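Pirkside Wool Scarf: Worn Through Two Winters
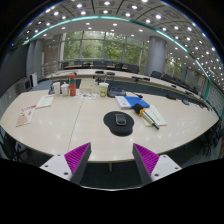 Words: T. Ajayi

I bought the Pirkside scarf in May, when it was marked down to £21, and put it in a drawer until the cold came. It has now had two winters of daily wear.

The wool is a medium weight and long enough to go round twice with the ends tucked in. It scratched a little at first. Three hand washes sorted that out. The colour, a dark green the shop calls Flelis, has held well, though the first wash water came out tinted.

The fringe is the weak point. Two tassels came undone within a month and I knotted them again myself. The hem behind them is sound.

It looks smart enough under an office coat and doesn't add bulk at the collar. For evenings it is too thick, and I would pick the Anari one, a finer weave at nearly twice the price.

There is no hanging loop, and the label is stiff, so I cut mine off.

Good value at the sale price. I would think twice at the full £47.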